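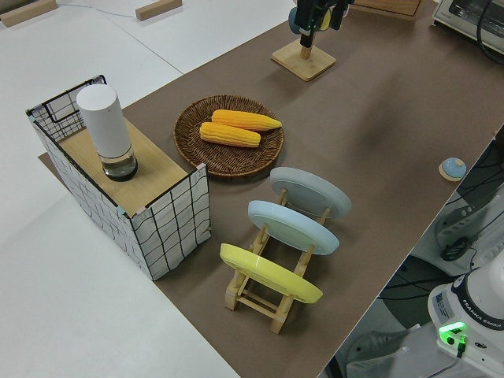 **4.2 Response times of in-car display units**

The second part of the study compared touch response on aftermarket head units with that of factory-fitted screens. Four units were tested, two supplied by Caltik and two by Hustar, each installed in the same model of hatchback and paired by cable with the same handset. Drivers were asked to start a route, change the music source and answer a call while the car was parked with the engine running.

A total of 489 tasks were recorded from 111 drivers. Tasks in which the handset lost its connection were removed before analysis, following the procedure set out by Jadoon and Dixit. The remaining records were grouped by unit and by type of task, as shown in Figure 6.

Route entry was the slowest task on every unit. The larger Hustar screen gave the shortest times for changing source, although the gap narrowed when drivers used the steering wheel controls. Call handling showed little difference between makers – a result that agrees with the earlier work of Negi and Bhatia on voice prompts.

Screen brightness was held at the factory setting throughout. The effect of glare was not measured, and the findings should not be applied to driving in strong sunlight. A further trial, using the Tristolia test track and a wider range of handsets, is described in Section 5.

**Figure 6.** Median task time by head unit and type of task.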